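2021-12-15

Quick one, got to be out the door in ten minutes. Arm is still going, gripper closes all the way again. Took the fingers off last night, one of the screws had backed out. Threadlocker this time. Lots.

Ran the pick loop after that with the toy food set. 207 tries before I went to bed, log says 686 total now. Eggs are still the worst, they roll if the fingers come in even slightly crooked. The tray helps some. 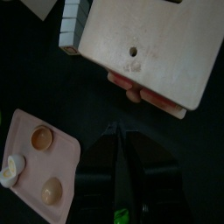
Next up is the wrist cable. It rubs on the second joint and I dont trust it. Ákos Somogyi at the Dustholm workshop says to leave a bigger loop and quit using zip ties, so velcro it is. He also thinks my closing speed is too high. Had it at 700, now 675, can't say I see a differnce yet.

Also need to redo the wrist camera calibration, last one was in October and I've had the mount off twice. Will post the config when it's less embarrassing.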